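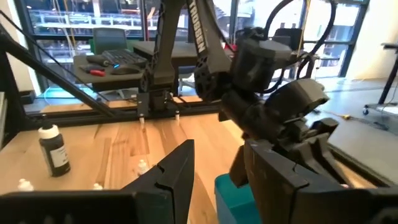

Fig. 1. The second arm with its TROSSEN lettering, and the rail its base is bolted to.

Sustus: a pedal-driven looper plug-in for people with their hands full
Project report by Andor Mészáros
Handed in Aug 30, 2023

Why I made it

I play the accordion, badly but often, and both my hands are busy the whole time. Every looper plug-in I tried wanted me to click something at exactly the moment I couldn't. You can map a foot pedal to most of them, but then you get one pedal doing one job, and I wanted record, overdub, undo and fade out. So my project was to write a looper that does all four from a single sustain pedal, the cheap kind that comes in the box with a home keyboard.

The name is short for sustain something. I can't remember what the second half was meant to be and by then it was in all the file names.

How it works

A sustain pedal only sends two useful messages, down and up. Sustus looks at how long you hold it and how many times you tap. One tap starts or closes a loop. A double tap undoes the last layer. Holding it down overdubs for as long as your foot is there, and a tap followed by a hold fades everything out over four bars (you can change the four).

The awkward bit is that a plug-in can't know whether a tap is a single tap until it has waited to see if another one is coming. If it waits, the loop starts late. My first version did wait, and everything I recorded had a hiccup at the front – horrible on anything with a beat. The fix was to record all the time into a buffer in the background, so when Sustus decides that yes, that was a single tap, it goes back and picks up the audio from the moment your foot went down. The wait is still there but you don't hear it in the loop.

I set the waiting time at 315 milliseconds. Shorter than that and my double taps got read as two singles, longer and it felt like wading through mud. There's a slider for it now, as Pintér pointed out that his feet are not my feet.

Testing

I got 6 players to use it during June, two on guitar, one on clarinet, one singer and a couple of keyboard players. They each did the same set of exercises and then just messed about for as long as they liked. Sustus kept a log of every pedal action, 1,821 altogether, and I asked people to call out "wrong" whenever it did something they hadn't meant. We ended up with 183 wrongs, so almost exactly one in ten.

That's worse than I'd hoped! Most of them were the tap-then-hold. People would tap to close a loop, get excited and go straight into an overdub, and the whole thing would gently fade away under them. The singer thought it was a feature and started using it on purpose, but the clarinet player was quite cross.

I also ran it inside Tivis, the sequencer on the machines at Arngate, and found that it sends the pedal message twice if the track is armed and monitored at the same time. Sustus took every tap as a double tap and undid things that weren't there. It now ignores a second "down" if there hasn't been an "up" in between, and that sorted it.

What I'd change

Fade out needs its own gesture, probably three quick taps. I've got that half working on my laptop but it hasn't been tested on anyone except me. I'd also like the display to show which gesture it thinks you're in the middle of, even just a coloured dot, so you can bail out in time.

Loops still drift if you change the tempo while one is playing. I spent nearly two weeks on this and the code I wrote is in the folder called stretch_old, switched off. For now the manual says to set your tempo first and leave it alone.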